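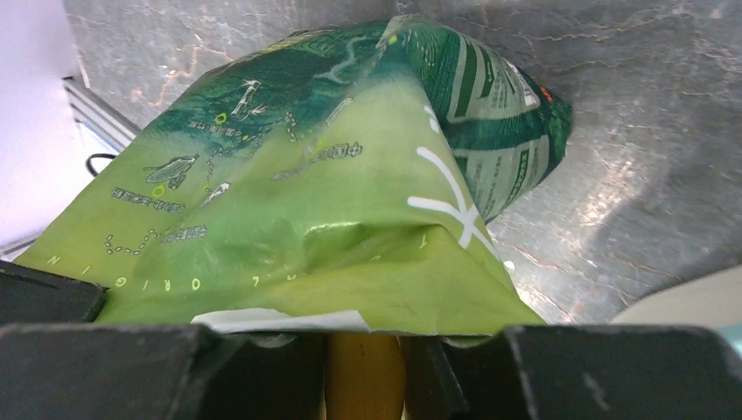

The Fujimoto warehouse in Jarska has asked for money in next year's budget to buy two more robot arms for its snack packing room, and the request goes before the owners in April.

Anyone who has ever tried to pick up a bag of chips without crushing it will have some sympathy for Asuka Kobori, who runs the room and has spent a good part of the winter putting the numbers together. Bags are harder than boxes, she told us over a very welcome cup of tea, as they fold and slide and never sit the same way twice, and so her plan sets aside a fair sum for spare gripper fingers (she is asking for 104 pairs) along with the arms themselves.

Danish Mughal, who keeps the books, would like to see the order split, with one arm bought in spring and the other held back until the first has paid some of its way. Kobori would rather have both at once and save on the installation, and the two of them seem to be having a perfectly friendly argument over it.

The room has a staff of 61, and Kobori says the plan includes seven days of paid training for everyone who wants it, whichever way the vote goes on the second arm. Quotes from two suppliers, Brisus and Baltisia, are due by the end of January.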